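Re: [bin-picking] How many tries before the grasps get any better?

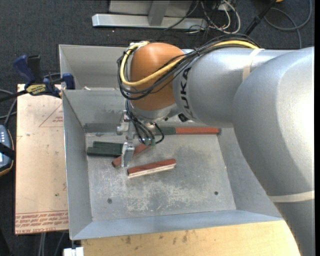 Hello all, and a special hello to whoever is still reading this thread on a Friday!

> We have 13 sessions recorded on the Huerta setup and the model
> still goes for the easy bar every time. Do you sort your examples
> before training or just throw everything in? And do you keep the
> misses?

Oh, keep the misses, please keep them! We threw ours out all through February and I have been sorry ever since. On Jokmont we now save every try, good or bad, with a plain yes or no for whether the bar came up (and a short note if it came up crooked, which I grant you is a matter of taste).

As for the easy bar, ours did the very same thing. What helped was stirring the bin by hand after every 20 tries, and making sure some bars ended up against the sloping walls or lying across each other. It had hardly ever met a bar in a corner before that, poor thing, so of course it had no idea what to do there. We also leave the last 2 or 3 bars in and let it struggle a while before refilling.

I don't sort much beyond that, though the folks at Grillilska do and they seem happy with it. If you'd like our labeling script just write to me off list, it's ugly but it runs.

Warm wishes from all of us at Firkska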